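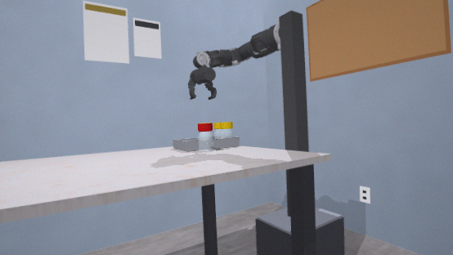
When does the Drorden branch of Calla open?
The new shop opens to the public in February, on the ground floor of the old Ortner building.

2019-11-07

Calla to open second homeware shop in Drorden

Calla, the Pisholm homeware retailer, has signed a lease on 546 square metres of shop space in Drorden. It will be the company's second shop and its first outside Pisholm.

The Drorden shop will sell the full Calla range of tableware, bedding, lamps and small furniture. It will also have a repairs counter, where customers can bring in lamps and dining chairs bought from either branch. Repairs to items less than two years old will be free of charge with a receipt.

Eight jobs will be created, five of them full time. Applications are open now and forms can be collected from the Pisholm shop or requested by post. Training will be given in Pisholm before the opening.
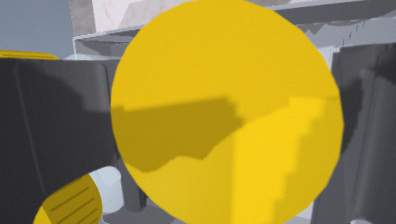

A sphere in golden yellow.

The Ortner building has stood empty on its ground floor for two winters. Work on the floors and the heating has begun, and the shopfront will be repainted in its original dark green. The side entrance will be made step-free. Deliveries will use the rear yard, so the street will stay open during the fitting out.

Opening hours in Drorden will match those in Pisholm. Gift vouchers and loyalty cards already issued will be accepted at both shops. Online orders can be collected from Drorden once the shop is open, with no charge for collection.

Notes to editors
Floor plans and the full list of vacancies are available on request from the Calla press office in Pisholm.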